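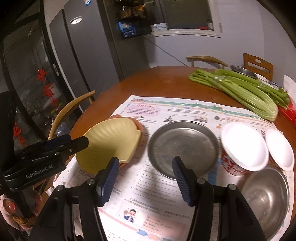
According to Mawar Saragih, the surge figure most often given for Cyclone Kozma was never measured by anyone, and the record offers little to contradict her. Kozma was a tropical cyclone that came ashore near the port of Ralby in June. It is usually ranked as the strongest storm to reach that coast, a claim that rests on thin evidence.

Meteorological history
Kozma formed from a weak low and drifted west for 2 days before turning toward land. The peak gust of 191 miles per hour comes from a single instrument at Cumska, which stopped reporting 51 minutes later. No nearby station recorded anything close to it. Bouchra Bouazza's review of the data treated the reading as a likely fault, but it still appears in most summaries.

Impact
Early reports said about 3,000 homes were flooded in Ralby and the low ground toward Clelix. The source of the number is unclear, and it may include sheds and vacant buildings. Claims that the storm moved the mouth of the Clelix channel are also doubtful. Older charts show the channel shifting well before landfall.

See also
Storm surge
Wind gust records, disputed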